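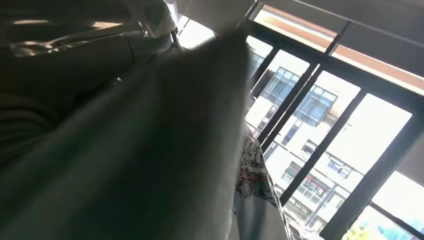
Wanyama is hiring a part-time garment finisher for its alterations and rental workroom. The job is steaming, folding, hanging and packing formal wear that goes out to customers and comes back again after the weekend. Most of it is pale, smooth fabric that shows every crease, so we do the finishing by the big dark-framed windows, where folds are easy to find in daylight. You will spend a good part of each shift on your feet there.

The hours are 22 a week, spread over four days. Shifts start at 8:30 in the morning and end at 2:30 in the afternoon, with a paid break. The fourth day is shorter. We do not open on Sundays. In December and in prom season there are extra hours for those who want them, and we ask for two weeks' notice if you don't.

What you will do

Check in returned garments against the rental slip and note stains, pulled threads and missing buttons.
Sort pieces for the cleaner, the mending rack or straight to steaming.
Steam and press dresses, shirts, linings and sashes. We use Cosik steamers and will show you how to fill and drain them.
Hang finished pieces, fasten the straps and bag them.
Fold and box orders that ship. A full day is about 20 boxes.
Keep the cutting table and the floor under it clear of pins.

What we are looking for

You should have handled delicate fabric before, at work or at home. Experience in a dry cleaner, a bridal shop, a hotel laundry or a theater wardrobe is useful. You need to be able to read a care label and follow it, lift a garment box of up to 24 pounds, and reach a high rail with a hook pole. Hand sewing is a plus but we can teach a hem and a button. You do not need to use a sewing machine in this job.

Clean hands matter. No hand cream, rings or nail polish on shift. We provide aprons and cotton gloves.

Pay and training

Pay is hourly and depends on experience. The rate is discussed at the first meeting. The first 2 weeks are paid training alongside one of our regular finishers. Staff get alterations at cost and may borrow from the rental rack once a season.

How to apply

Bring or mail a short letter to the workroom, second floor of the Irkik building, side entrance. Tell us what fabrics you have worked with and which days you can't do. A résumé is fine but not required. We will ask people we are interested in to come in for an hour and steam a few pieces, and that hour is paid. The stairs are steep and there is a freight elevator, so let us know if you would like to use it.

Posted March 5, 2018

Filed under: Jobs > Part-time > Clothing & Textiles

Recent listings
Counter help, dry cleaning drop-off, mornings
Pattern cutter, Gridico Uniforms
Weekend driver, linen delivery
Seamstress for bridal alterations, seasonal
Stockroom assistant, fabric store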